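Zonutdale Pet Supplies
Home > Dogs > Toys > Mixed lots

The Amus Mixed Toy Lot

Some dogs want one good toy and keep it for life. This lot is for the other sort, the ones who like a selection, make their choice after long thought and then go off with your slipper. You get balls, ropes, soft things and spiky things, tipped in together and sold as one lot. We don't sort by colour, and neither will your dog.

Every lot is a bit different. If you have your heart set on a particular toy, buy that toy on its own from the Trenix page, where they are lined up properly and cost more.
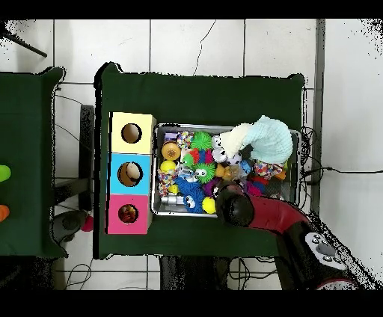
Balls, Ropes & Soft Toys

The spiky balls are the ones that go first. They're easy to grip, they bounce in directions you didn't plan for, and some come with googly eyes, so there is always something looking at you from under the sofa. Rope toys are knotted or braided and suit dogs who pull. The fuzzy ones suit dogs who carry things about and look important. Anything with stitched-on bits should be handed over while you're in the room, particularly if you live with a terrier.

The stacking cubes with the hole in the top are sold separately (see Hamada cubes). They take a small ball or a treat, and buy you enough peace to drink half a cup of tea.

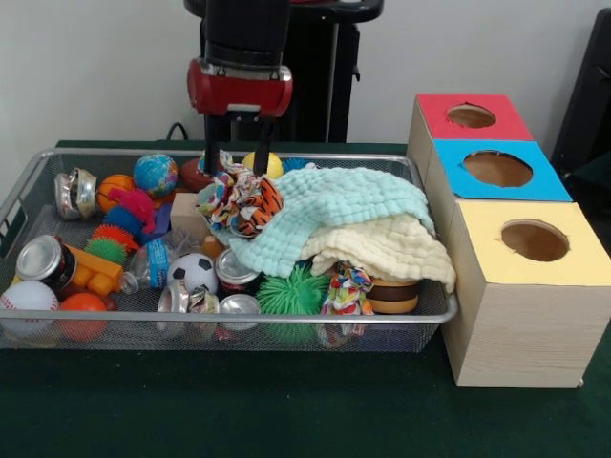
Storage is the part customers write to us about, usually after treading on something in the dark. Our advice is an open basket, low enough for the dog to help itself, and wire mesh is the sort we like best because the crumbs and fluff drop through and you can find what you're after without emptying the lot. A tiger-headed rope is easy enough to spot near the back of the pile, but a small block down among the spiky balls may be gone until spring. Baskets do collect whatever is lying about the house, so go through yours now and then and take out the drinks cans and the plastic bottles. Dogs are fond of a crumpled bottle. They are less fond of the vet.

Details

Lot code: 1415
Weight of toys: 800 g
Returns: within 7 days, unchewed
Basket: not included
Washing: soft toys by hand, ropes in a cool machine wash, balls under the tap

Customer comments

"Lovely bright colours. He plays with the box." Shahnaz Cassim

"Ordered in March and the blue one with the eyes is still in one piece, which is a house record. The rope lasted an evening." Chiamaka Nnaji

Page updated August 22, 2020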